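Print this page
E-mail this to a friend

In defense of the ordinary hill

By Afonso Veloso

When I moved to Plirkstead from Gouveia, a colleague asked me if I did not miss the mountains. I said that I missed them very much, and then she took me to the window of the corridor and showed me Skisus Hill. It is 415 meters high. It is green and brown, it has sheep on one side and a road on the other, and the top is nearly flat. She was proud of it, and I am sorry to say that I laughed.

I have now lived 14 years under this hill and I would like to take back my laugh. I would also like to argue against the new lookout platform, which the town wants to build near the top, with a glass floor, colored lamps for the evening and a metal ring through which visitors can take their photograph. The plan was presented last November and many people whom I respect are in favor of it. They say the hill needs something. I have thought for a long time about this sentence, and I think it is wrong.

What does a hill need? It needs its paths to be repaired after heavy rain. It needs a gate that closes. The bench at the second turn has lost one board and could use another. These are small things and they cost little, so they do not appear in a presentation. The platform appears in the presentation because it can be drawn, and in the drawing the sky behind it is orange from one side to the other. I have seen such a sky over Skisus Hill perhaps two times.

I do not blame the architect. She was asked for a picture which people would like, and people like mountains in a certain way. My own mother, who lived all her life with the Serra da Estrela outside her kitchen, kept on the wall of that kitchen a calendar with the Alps. When I asked why, she answered that the Alps were prettier. She had never seen them. She had seen the calendar.
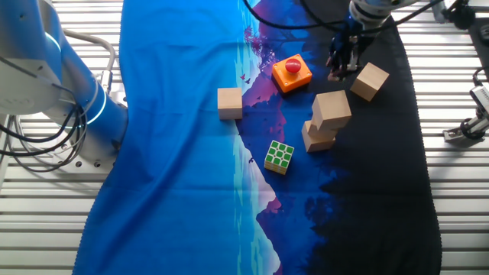

The taste for mountains is very old, but the taste for their pictures is now much stronger, and it changes what we expect when we go outside. We meet them on shower curtains, on coffee cups, on the first page when we switch on the computer. The colors are always generous. A printed fabric mat will have its peaks in purple and pink, with pale light on the slopes, a dark forest next to them and a few small birds near the top, and it is pleasant to look at while one is doing something else. I have no complaint against such a mat. It is made to decorate, and it decorates. My complaint begins when we use it as the measure, and go back to the real slope with the feeling that somebody forgot to finish it.

A printed mountain has one moment and it is the best one. It does not have February. If you walk on Skisus Hill every week, as I do, most of your walks will be in gray weather, and on many of them you will see no farther than the next fence. For the first years I counted these walks as failed ones. I came home and said to my wife that there was no view. Slowly I noticed that I could tell her other things: that the stream had moved to the left side of the stones, that the farmer had changed the sheep to the lower field, that the wind came from the factory side and smelled of bread. On a clear day I looked at the distance and learned almost nothing.

I know that this argument can sound like the argument of a man who has time. A family which comes by car from Faltevov for one afternoon cannot wait for the stream to move. They have children who are tired, and they would like to see something for their effort. This is the strongest point for the platform and I do not want to pass over it quickly. The town expects 70 cars on a good Sunday in summer, the parking lot has places for less than half of them, and the shops on the lower street would be glad of every one. I buy my shoes in that street. I want those shops to live.

But I ask what the family will take home. They will stand in a line for the metal ring. They will have a photograph that is the same as the photograph of the family before them, only with other faces, and next summer they will go to a different ring in a different town -- there are already many of them, and they look very much alike. I do not see why they should come back to us for it. For a good path with a dry place to eat a sandwich, I think they could come back. I have returned to worse hills for less.

There is also the question of the lamps. At present, after dark, Skisus Hill is simply a place where the stars stop. My neighbor, who is 74 and does not walk up anymore, sits in her garden and looks at this black shape every evening when it is warm enough. She told me that it helps her to sleep. I cannot put this in the form that the town provides for comments, where one must choose between "economic," "environmental" and "other." I chose "other" and wrote it anyway.

The comments are open until the end of the month. I would ask people to walk up once before they write theirs, and the middle path is the better one, because the lower gate still does not close.

Last updated: June 2025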